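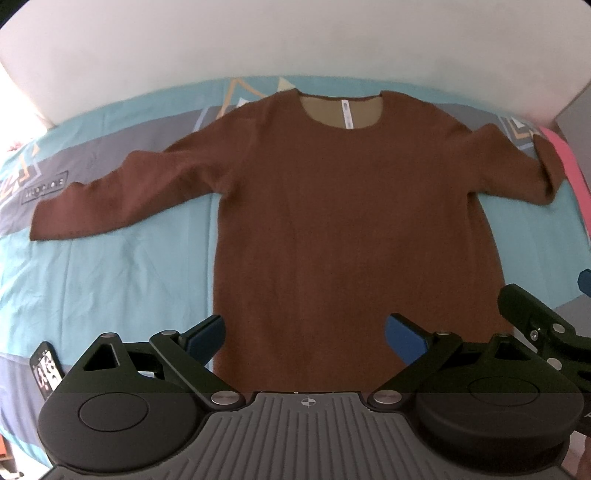 The Second Count

How a small town office checks a close council race, and why the work takes longer than the voting

At 9:40 in the evening, the unofficial tally for the third seat on the Marnisano town council showed a margin of two votes. The clerk's office posted the figures on the door, as the town charter requires, and locked the ballots in the records room. The recount began the following week and took most of three working days.

Marnisano uses paper ballots read by optical scanners. Each voter fills in an oval beside a name, feeds the sheet into the machine and leaves. The scanner stores an image of the sheet and adds the marks to a running total. At the close of voting, poll workers print a results tape from each machine, sign it and carry it to the clerk along with the sealed ballot box. The procedure is common in towns of this size and produces a result within an hour or two.

A recount works from a different starting point. The tape is set aside and the paper becomes the only record. Under the charter, any candidate who loses by fewer than ten votes may ask for a hand count at no charge. A candidate who loses by more may still ask, but must post a deposit.

"People think we run everything through the machine again," said Sobia Gilani, the town clerk. "We did that on election night. The hand count is a separate job with separate rules."

Reconciliation

Before any ballot is read, the office has to show that it holds the right number of them. This step is called reconciliation. The clerk compares three figures for each precinct: the signatures in the poll book, the ballots issued according to the stub record, and the sheets in the box. Spoiled ballots, which a voter returned in exchange for a new one, are kept in their own envelope and added back in.

In the Elletti precinct, the smallest of the four, the poll book held 276 signatures. The box held 275 sheets. The missing sheet was in the spoiled envelope, but the stub record had no entry for a replacement. Gilani's deputy, Mavis Doucet, went through the incident log and found a line written shortly after noon: a voter had returned a torn ballot, declined a new one and gone home. The entry was copied to the reconciliation form and initialed by both candidates' observers.

That took an hour and ten minutes. Doucet regards it as the part of the process that deserves the most time. A count can be repeated if the readers disagree. An unexplained gap between signatures and sheets cannot be repaired by counting again, and it is the first thing a court will ask for if the result is challenged.

The tables

The count itself was held in the hall of the Fitzsimmons Building, where the council meets. Each table seats four: a caller, a checker and two tally clerks. The caller reads the name aloud and lays the ballot face up. The checker looks at the same ballot and objects if the reading was wrong. The tally clerks mark their sheets independently and stop at every tenth vote for a candidate to compare. If the sheets differ, the last group is read again.

Ballots are handled in batches of 100, with a short final batch for each precinct. Each batch is banded, numbered and signed for when it leaves the clerk's desk and when it comes back. Only one batch may be on a table. Pens with blue or black ink are kept out of the room, and the tally clerks write in red so that a stray mark on a ballot can be traced.

Observers may stand close enough to read the ballots but may not touch them. They may challenge a reading, in which case the sheet goes into a folder for the canvassing board and the batch continues.

Delphine Calloway has served as a caller in several recounts in the county. She said the pace surprises observers more than anything else. A table that goes too fast loses its place and has to begin the batch again. Her own rule is to wait until she hears both red pens stop.

Voter intent

The challenged ballots are usually few. Most involve marks the scanner could not interpret: a circle drawn around the name, a check placed beside the oval, or two ovals filled with one crossed out. The scanner treats the first two as blank and the third as an overvote. A person reading the sheet may be able to tell what was meant.

The state manual sets out which marks count. A circled name is accepted if the voter marked the other contests on the ballot the same way. A check is accepted if it touches the oval or lies closer to it than to any other. A crossed-out choice is accepted if the remaining mark is clean. Initials or a signature on the ballot can void it, as they may identify the voter.

Rafferty Schumacher, who chaired the canvassing board, said the board reads every contest on a challenged sheet before it rules on the one in dispute. The pattern matters more than the single mark. Rulings are by majority and are recorded on the back of the challenge form with the section of the manual that was applied. The ballot itself is never written on.

Costs and records

The office pays table workers by the hour at the same rate as poll workers. Security for the records room overnight is charged to the clerk's budget. Marisol Boateng, who finished behind by two votes on election night and asked for the recount, finished behind by four when the board certified the result. She did not seek a court review.

The town has since changed one item in its procedures. Stub records were kept on carbon forms and entered by hand the next day. Starting with the August primary, each precinct will log stubs as they are issued in Nodis, the records system the clerk's office already uses for licenses. The carbon form will stay in use as a backup for at least one full election cycle.

Recount materials are kept under seal for 22 months. The tally sheets and challenge forms are public and may be read at the clerk's counter during office hours. Copies of the ballot images can be requested in writing, with the fee schedule posted at the counter.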